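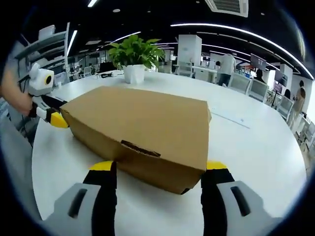 Cruickshank Packaging Study Group, Giltmont
Working paper, section 4: Handling wear on plain cartons

4.1 What a crease tells us

Trade guides treat a creased corner as a sign that a carton has lost strength. We doubt it. The claim goes back to the Nurnar handbook, which offers no test data, and it has been repeated ever since as if it had some. Our own sample was 429 flat cartons in plain brown board, each with a slot cut in one side, taken from office deliveries. Of these, 400 could be scored. The rest had been taped over or written on.

Scoring was done by eye at a table, and this is the weak point of the whole exercise. A soft edge such as the one in Figure 2 looks bad next to a smooth top panel, and a scorer who sees it first may mark the whole box down. The Greser scale, which runs from 1 to 9, does little to prevent this – its middle grades are hard to tell apart, and we would not trust a difference of one grade.

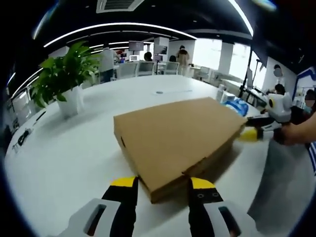 Figure 2. Plain carton on a white table, with slight crumpling at the near corner and front edge. The top face is unmarked.

Does a crumpled corner mean a carton should be thrown out?
A crumpled corner alone is a poor reason to discard a carton; check the bottom seam and the side walls before deciding.

4.2 Limits

A larger set of 2,000 cartons has been proposed. More boxes scored the same way would give us a tighter number for the same doubtful measure. We would sooner see a small batch loaded until the walls give, with the creases mapped beforehand. Until that is done, the link between visible wear and strength remains a guess, ours included.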